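Robotics Club Takes On the Laundry Pile

Category: Student Life / Clubs & Competitions 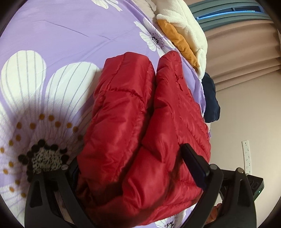 A folded red puffer jacket in the jaws of the hand-held gripper, on the bed at one of our practice sessions.

I've been going to the Godside robotics club for two years now and I have never seen people argue this hard about how to fold a jacket. Half of us fold the sleeves in first, the other half roll the whole thing up like a sleeping bag, and I may have raised my voice at one point (sorry, everyone).

The reason for all the fuss is Evum, our big project for the year. We want a robot arm that can pick up clothes, fold them and put them in a stack, and before the arm gets to try, we have to do it ourselves with a hand-held gripper that has a camera on it. You squeeze, you lift, you put it down, and the recording goes into the pile with the rest. As of 26/09/2022 we have 1829 recordings, and I'd guess I did a good chunk of the bad ones.

Puffer jackets are my favorite so far, and also the worst! They're thick, they're slippery, and if you grab too little of the fabric the whole bundle opens back up and you start over. T-shirts were easy after that. Fleece is somewhere in the middle, and we're still not agreed on socks.

There are 11 of us in the club this semester, which is more than last year, and most of the new people had never touched a robot before. That's fine for this project. If you've ever cleaned your room you already know half of it. The programming group meets separately and they're the ones sorting through our recordings and throwing out the ones where somebody dropped everything.

We're taking Evum to the Grunetti Challenge in January. Almost 58 teams have signed up, and the household round gives you a basket of clothes you haven't seen before, so we can't just practice on our own stuff forever. If you have old coats, hoodies or blankets you don't mind lending, bring them by the club room after class. We'll give them back folded, one way or the other.

New members can still join through the end of the month, and you don't need to bring anything except maybe an opinion on sleeves.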